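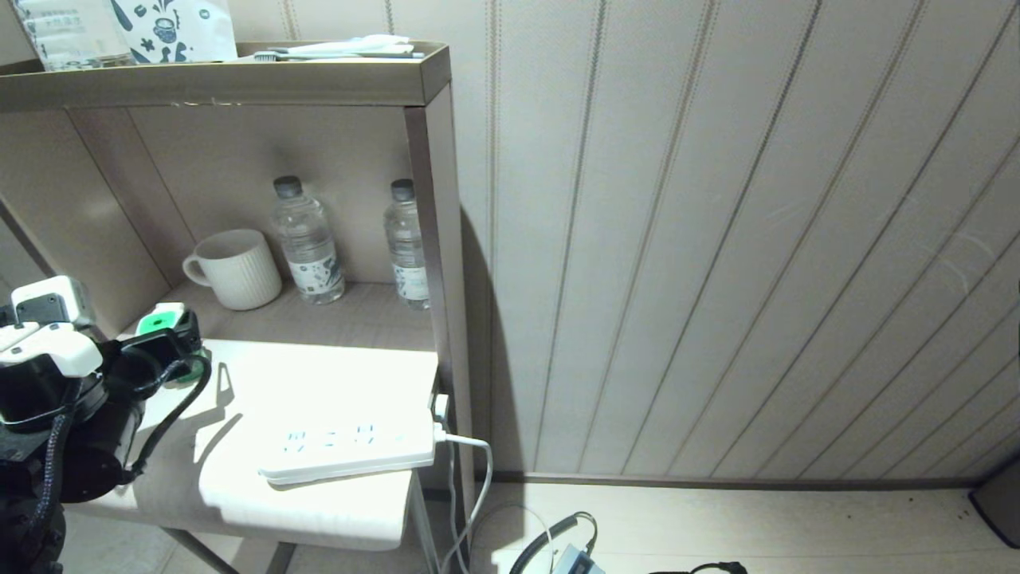
I have been reading about nightstands again, and I come away from it every time feeling that I have been sold something. The current wisdom is that a small side table should hold a lamp, a book and a little dish, and that everything else is "visual noise." Fine. Then where does the power strip go? Mine goes where you'd expect, on the tabletop, lying at a slant with a plug in the right end and the cable wandering off the side toward the floor. The mug and the water bottles are in the shelf part behind it, and the toothbrush is up on top. By the standards of the articles this is a failed piece of furniture. I have been using it since April and I don't think it has failed at anything.

It's a small wooden thing with a shelf unit built onto the top. I got it from Seltstead, which is a used furniture place off the highway that smells like floor wax and somebody's lunch. It cost $18. The tag said "vanity or desk or plant stand," so clearly they had no idea either. I had gone in for a bookcase.

What started this post was an ad for the Remel bedside station. Somebody linked to it in the comments on my cord box post (thanks, I guess) and said it would solve all my problems. The Remel bedside station costs $589. For that you get a cube with a drawer, a hole in the back, and a charging pad sunk into the top. The hole in the back is described as "integrated cable management." I have looked at every photo on the listing and it is a hole. You run your cord through it and then the cord is behind the furniture instead of beside it, and the first time you need to unplug something you are on your stomach with a flashlight.

I'm also suspicious of the pad. It charges one phone, if the phone is the right kind and you set it down in the right spot. The power strip charges whatever I plug into it. If it dies I buy another one at the hardware store. If the pad dies you own a very expensive cube.

I did try to be fair about this. For most of the summer I kept the strip off the table completely. First it was on the floor, where it collected dust and got stepped on. Then I bought one of those Boychuk cable trays that screws on underneath, and I want to spend a minute on that tray because the reviews are glowing and I don't know who is writing them.

The tray comes with 9 screws and instructions for 8 of them. The screws are too long for a small tabletop, which I learned the way you would expect. Once it's up, the strip sits inside it with the sockets facing down, or sideways if you force it, and you plug things in by feel. Any plug with a chunky body won't fit past the lip. I lasted two weeks. The tray is now in the garage holding paint stirrers and I have a bit of wood filler in a spot I would rather not have wood filler.

So the strip went on top. It is ugly. I'm not going to argue that it's secretly beautiful, the way some people do about their mess. It's a long shiny white bar and it takes up a big share of a small surface. But I can see what's plugged in and I can reach it from bed. I don't have to think about it, and I have come to value that over a tidy photo.

One thing I'd worry about, and did, is liquid. A power strip and drinks on the same piece of furniture is a dumb combination and I'm sure someone is already typing that. Drinks go back in the recessed shelf. That's the rule, and it's the only rule this table has. The mug lives in there with the handle facing left, and the bottles stand to the right of it, and all of them have to come out past the strip before they get anywhere. Is that safe enough? I go back and forth. If you have kids or a cat I would say no. I keep the caps on the bottles and I don't set a full mug on the tabletop, and if I ever catch myself doing it the strip goes back on the floor.

Now the top shelf. It has a raised lip, and I think the lip is the best feature on the whole unit even though I've never seen one mentioned in an article. Small things roll. A toothbrush certainly does. On a flat modern floating shelf it would be behind the bed within the hour. Up there it stays put, along with whatever packets have drifted in from the kitchen. There's one with a little cup and leaves printed on it that has been on that shelf so long I have stopped seeing it.

And yes, I know about the toothbrush. It's a spare. I have been told by more than one website that bathroom items in the bedroom are a sign of "zone confusion," a phrase I'd love to see somebody say out loud to another adult. I like having one there. I don't have a better defense.

The other product people keep recommending is the Andari basket set, where you corral everything into matching bins so that it "reads as one object." I had these in my last apartment. What happens is that the bin reads as one object and you can't find your charger. You take everything out, you find it, you put everything back, and the next night you do it again. I gave up and dumped them on the curb and they were gone by morning, so somebody out there is having the same experience.

I'm not against organizing. I fold my towels. I label the freezer stuff. But I've noticed that nearly all of the advice for this one little table assumes that you own almost nothing that runs on electricity and never get thirsty at night, and when you ask about that the answer is always a thing you can buy.

If I change anything it will be the cords on the right side. They both hang down off that edge and I would like a clip there, a plain one, stuck on with adhesive so I don't have to get the screwdriver out again. If anyone has used a clip that held for longer than a month, tell me which. Please don't send me the cube.

Next time I'll get to the bookcase, which I still haven't bought. The one I liked at Seltstead had a shelf missing and they wanted full price for it.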